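Navaratri is nearly here, and my lounge room is already a mess

September 15, 2021

Hello again everyone! I know the last newsletter promised a piece about temple gardens, and it is coming, but I looked at the calendar this morning and got a fright. Navaratri is a few weeks off and I haven't so much as opened the box of dolls. So the gardens can wait and you're getting Golu instead.

For anyone new to the list (hello to the Drelden families who signed up after the picnic), Golu is the display of dolls and figures that many South Indian households put up for the nine nights of Navaratri. The festival honours the Goddess in her different forms. In our house the first three nights belong to Durga, the next three to Lakshmi and the last three to Saraswati, and then comes Vijayadashami, the day for starting new things. My grandmother had me write my first letters on that day in a tray of raw rice. I've still got terrible handwriting, but I do think of her whenever I pick up a pen!

The steps

The display goes up on steps, always an odd number. Some families do three, some do nine, and a grand old house back home might do eleven. We do 5, partly for tradition and partly for the ceiling fan. I drape them in a white cotton cloth with a coloured border and pin it at the back where the creases won't show.

The kalasam goes up first. Ours is a brass pot filled with water, with mango leaves around the neck and a coconut on top. Mango leaves are a bit of a hunt in Plellinton, so if your tree is doing well, please put your hand up. Next to the kalasam go the marapachi, the wooden couple that are traditionally given to a bride by her parents. Mine came to me in March the year I was married, wrapped in one of my mother's old saris, and they get a new outfit each year (this year it's green silk, left over from my niece's blouse).

After that the gods and goddesses take the upper steps, then the saints, then weddings and processions, and at the bottom the everyday people. I have a shopkeeper and his wife with their tiny sacks of dal, a cricket team that has lost its wicketkeeper, and a kangaroo my son added when he was small. My mother was scandalised by the kangaroo for one year and then started asking after it on the phone.

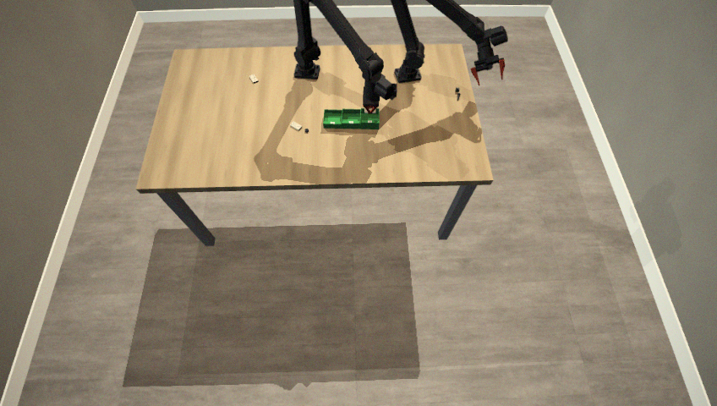

What to cook

Every evening has its sundal, and I will happily eat it for nine nights running. The chickpea one is the easiest. Soak the chickpeas overnight, cook them until they're soft but still hold their shape, then fry mustard seeds, a dried chilli, curry leaves and a pinch of asafoetida in a little oil. Toss it all together with salt and plenty of fresh grated coconut. Frozen coconut is fine if you thaw it properly. I make mine without onion or garlic, as it's an offering first and a snack second.

If you're having people over, allow more than you think. Last time I cooked for a dozen and we had 31 through the door, shoes all the way down the drive!

Visiting and being visited

A few of you have asked what to bring when you're invited to see someone's Golu. Flowers or fruit are lovely. You'll probably be sent home with a little bag holding betel leaves, turmeric, kumkum and perhaps a bangle or a blouse piece, and it's polite to take it, so please don't argue with your hostess on the doorstep. You may be asked to sing, too. Children's songs count. Fergus Aitken from across the road sang two verses of a Scottish psalm for us one year and my aunties still talk about it.

With things as they are, do ring ahead this time, and don't be offended if a family is keeping it small or showing the dolls over video.

I've got spare steps in the garage, plain ones that fold flat, if anybody wants to borrow them. Pick up from my place on Skinner Street, any evening after dinner. Dista has the spare lamps, so ask her about those, and she'd like the wicks kept separate from the oil.

Now I'm off to find that wicketkeeper.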